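Two-arm flower sorter takes shape at Skadbridge workshop

A pair of robot arms is learning to handle flowers at the shared workshop in Skadbridge, where member Wenjie Dong began the build in December.

The project, called Plitmont, is meant to pick up single stems from a table and pass them to a vase. Dong is using artificial flowers for now, mostly red roses and pale blue hydrangeas, along with loose sprigs of leaves. The arms stand at opposite sides of a white tabletop and each carries a black gripper.

"Roses are the easy ones," Dong said. "The hydrangea heads are wide and they hide the stem, so the arm has to come in from the side."

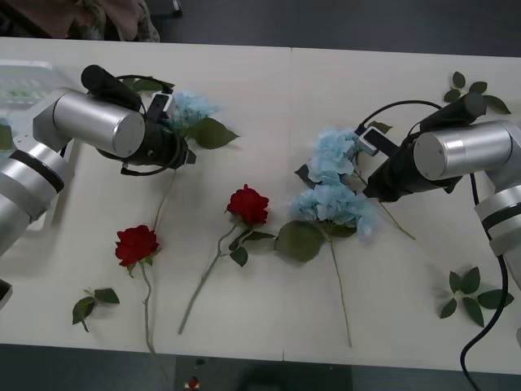 Costs and next steps

Dong has spent $1,875 on the build so far, not counting the arms, which are on loan from another member. The workshop put in $727 from its project fund, and the control software was written on site over 16 evenings.

The next job is the vase. Dong wants both arms to work on one bouquet without getting in each other's way, and plans to slow them down near the middle of the table until that is sorted out.

Members can see the setup running on 10th January in the Hou room, on the ground floor. There is space for 60 people and entry is free. Anyone with spare artificial flowers, tulips especially, can leave them at the front desk.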